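Marks in a cream table runner, will they come out?

Started by plivvy_297

Bought a plain cream runner from Plivberg in April. It goes over a blue, white and rusty orange patterned cloth and it looked lovely for a week. Now there are long wandering lines in it. The man in the shop, Eckhard Strobel, swears a warm iron will sort it. I have my doubts.

Danang Wattimena
Posts: 839
Warm iron, damp tea towel on top, five minutes. Did all of mine that way.

Brurnell_Bess
Posts: 3948
Five minutes in one spot will scorch it. And how do you know they're creases? Some of those runners have a coating, and once that cracks you can iron till Christmas.

Danang Wattimena
Mine never scorched. Coating on a cloth at that price? Show me the label.

plivvy_297
The label says "easy care" and nothing else, so make of that what you will.

Brurnell_Bess
"Easy care" means they couldn't be bothered to test it. I had a Stöcker one with the same promise and it went in the rag bag.

raltley_road
I don't believe in the tea towel or the coating. Roll it round a tube overnight and look again. If the lines are still there, take it back and ask for your money.

plivvy_297
Tried the tube. I can't say I'm convinced. There's one long line across the middle that branches a bit, and a fainter one lower down. I'm not putting an iron near it until somebody can tell me whether it's creased or cracked.

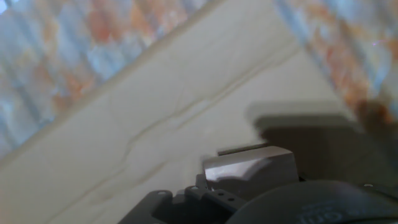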